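Paper, paste and patience: Lộc Phùng on teaching printmaking to ten-year-olds

Lộc Phùng has taught art at Sketby primary for most of his working life, and his room smells of ink. The sinks are stained black at the bottom and there are washing lines strung across the ceiling with pegs on them. He had just finished with his last class of the day when we sat down, and he carried on wiping rollers while he talked.

He started printmaking with the older juniors because of a shortage of paint. "We ran out in January and the order wasn't coming until after half term," he said. "I had a box of water-based ink in the cupboard that the last teacher left, and a stack of polystyrene pizza bases. So we drew on those with biros and printed them. It was meant to fill a couple of weeks."

The children asked to do it again, and it is now the main project of the spring term. Each pupil makes a block, prints it, cuts more away and prints it again in a second colour. The finished sheets go up along the corridor to the hall. This year there were more than 200 of them, and the school had to borrow display boards from the library at Grikovholm.

I asked what goes wrong most often.

"Too much ink," he said. "Every time. They think more ink means a stronger picture, and then all the lines fill up and they get a black square. I let them do that once. After that I show them what the roller should sound like. If it's hissing a bit, there's the right amount. If it's slapping, scrape some off."

The second problem is lettering. Words come out backwards, and he has stopped warning classes about it in advance. "I used to write it on the board in big letters and they still forgot. Now I leave it. Somebody prints their name the wrong way round, the whole table looks at it, and they've all learned it in one go."

He does not use lino with this age group. The school tried it for a term and he found the tools needed more adults than he had. Soft foam sheets can be marked with a pencil or the end of a paintbrush, and they cut with ordinary scissors. He buys them in bulk and keeps the offcuts in a tray for children who finish early.

For the second colour he asks them to go darker. "Yellow then blue works. Blue then yellow, you can't see the yellow and they're upset. I tell them light first. Some of them want to test that, so I keep scrap paper for it."

Phùng came to teaching from a sign-painting shop and says the habit of working in stages stayed with him. He plans the project over five lessons: drawing, transferring, first colour, cutting back, second colour. He has tried to fit it into four and would not do so again, as the first layer never had time to dry.

The subject is left open within limits. One year it was birds' feet, another year it was kitchen tools. Last spring the class listened to a recording by Âu, a singer his sister had sent him, and drew whatever shapes came to them. "That one was hard for some of them. A boy sat for most of the lesson with nothing and then drew one long wave right across the sheet. It printed very well."

On marking, he is brief. He does not give grades for prints. Each child keeps a folder with every attempt in it, including the bad ones, and at the end they pick two to mount and write a sentence on the back saying why.

The project has had some outside help. Tillatent, a small local arts fund, gave the school 3,000 pounds, which paid for a proper drying rack and a second-hand tabletop press. The press is kept for the oldest class. Everyone else uses the back of a wooden spoon, and he thinks the spoon gives better results in small hands. "You can feel where the paper's stuck and where it isn't. With the press you just turn the handle and hope."

Next year he wants to try printing on cloth, starting with tea towels. He has asked parents for old cotton sheets to practise on, and there is already a bag of them behind the door.

His advice to a teacher doing this for the first time was practical. Cover the tables, print with half the class while the other half draws, and put names on the back in pencil before any ink comes out. "Before," he said again. "You won't get them to do it after."
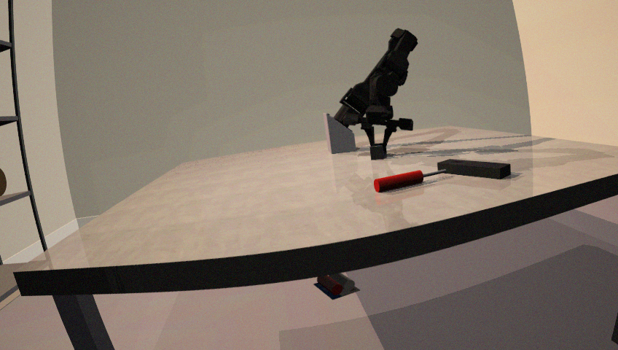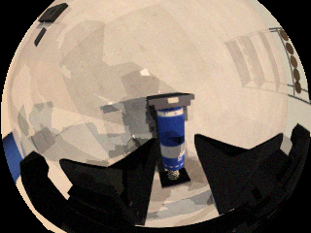 Computer renderings: a black robotic arm over a table beside a grey wedge, and a blue and white cylinder between two black gripper fingers.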